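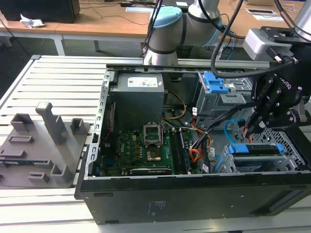
Side panel off, CPU socket open.

Small server, small kitchen: tips for running your own stuff at home

Sooner or later anyone who reads about containers for a living decides to run some at home. The photos end up on the old box in the cupboard, then the recipes, then the thing that turns the hall light on. Then the box needs a restart during dinner and the household discovers it has an IT department.

These tips come from running such a setup, badly, then slightly less badly.

Pin your versions
If a container is set to pull "latest", you have agreed to be surprised. Write down the exact version you want and change it when you are sitting down with a cup of tea. Our photo library once upgraded itself overnight and spent all of August indexing the same 1117 pictures of a dog.

Put a limit on everything
Give each container a memory limit, even a generous one. Without it, the hungriest program eats the lot and the kernel picks something to kill. It has a gift for picking the one your family uses.

Keep the data outside
Anything you would miss should live in a folder on the host, mounted into the container. Test this by deleting the container and starting it again. If your stomach lurches when you type the command, you have your answer already.

Don't run a cluster for a shopping list
I had 3 nodes once. They were for resilience. They fell out with one another over who was in charge, and in the meantime we couldn't find out whether we needed eggs. One machine and a compose file will see most homes through. If you want to learn clusters, by all means build one, but put nothing on it that anybody needs before breakfast.

Name things so you can find them
Somus and Ostow seemed like charming names for two machines. At 2 in the morning I could not have told you which one had the backups. Call yours "files" and "spare". Keep the whimsy for the wifi.

Passwords do not go in the config file
Especially not in the config file you then push to a public repository. Put them in a separate file, tell git to ignore it, and check that git has listened. If one has already gone out, change the password. Deleting the line is no use, as the history remembers it perfectly well.

Rotate the logs
A full disk looks like every other fault at once. Mine turned out to be a single log file of 369 gigabytes, in which a weather widget complained that it could not reach the weather. Set a maximum size and a maximum number of files on the first day.

Back up, then restore
A backup job that reports success has told you it finished. Pick a folder every month or so and bring it back on another machine. Open a few of the files. The first time I tried, I restored a beautifully organised tree of empty directories.

Mind the front door
Very little in a home needs to be reachable from the internet. Use a VPN for the bits you want when you're out. If you must open a port, open one, and make a note of it somewhere you'll look.

Leave a note
Tape a card inside the cupboard door: what the box does, how to turn it off properly, and what stops working when you do. Large print. Whoever reads it will be cross and holding a torch.

Before you buy another one
See what the present machine is doing first. Mine idles nearly all day, and I was still pricing up its replacement. More memory is usually the cheaper cure, and moving the noisy jobs to the small hours costs nothing, unless the cupboard shares a wall with your bedroom.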